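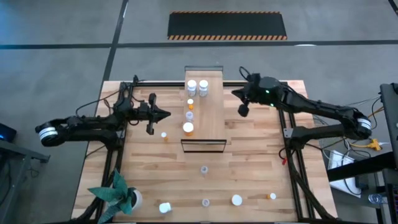

Nedeljković
List moderator, Dovbridge

Hello all, and thank you for the kind notes about the shelf! A reply to the Wednesday question:

> Do you keep the orange pill bottles apart from the white
> ones, or all together? Mine are a muddle.

All together, I'm afraid, though I do like the white bottles at the back and the orange ones nearer the front, with the little vials wherever they'll fit. Half of mine are still out on the butcher block, so please don't feel bad about your muddle. I'll finish after supper.

Warmly,
N.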